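May 29, 2000

Suture pads, batch from Peeters. Notes before I forget.

Opened the new box first thing. Pads feel firmer than the October lot, less tacky on the fingers, which I like. Smell is the same (rubber gloves left in a car). Put two aside uncut for Roel Verbeke, he wants to do his own stretch test and doesn't trust mine.

Cutting. No. 11 blade, steel rule, one pass. First pad I went too deep and came out the back, so that one is scrap, or practice for knots. Second one fine. The cut wants to be shallow enough that the floor holds together, otherwise the edges wander off as soon as you pull. Mark depth on the blade with tape next time!! I say this every time.

Weights on the Drilano scale: pad A 112 g, pad B also 112, pad C would not settle, kept drifting. Scale wants levelling again. Box of 288 needles from Grunberg is here, signed for, in the second drawer under the swabs. Please dont put them back with the old ones, the old ones have blunt points and we never binned them.

Thread. Broser black, cut to about 320 mm. Too long for the size of pad realy, you spend half the time gathering slack, but short lengths leave nothing for the last throw. Roel says go shorter and accept one more change of thread. Maybe. Try both this week.

Clamping — corners only, light. If you pull the pad flat the cut gapes before you've put anything in it and every bite looks wide.

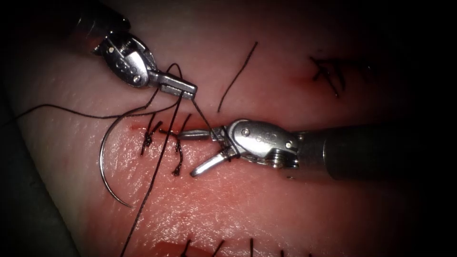 Thread handling is still the main thing to sort out. Bites are easy to practise, slack less so. Black on the pale pink is the right choice anyway, you can follow every strand, even the long one running down over the pad left of the stitches. Needle lying on the pad left of centre with its thread still on, point down. I'd like a fixed parking spot for it, well clear of the cut. Add to the sheet.

To do
— level scale, reweigh pad C
— tape on blade
— ask Peeters if the firmer mix is permanent or just this batch
— bin old needles (sharps tub, not the grey bin)
— Roel: stretch figures when he has them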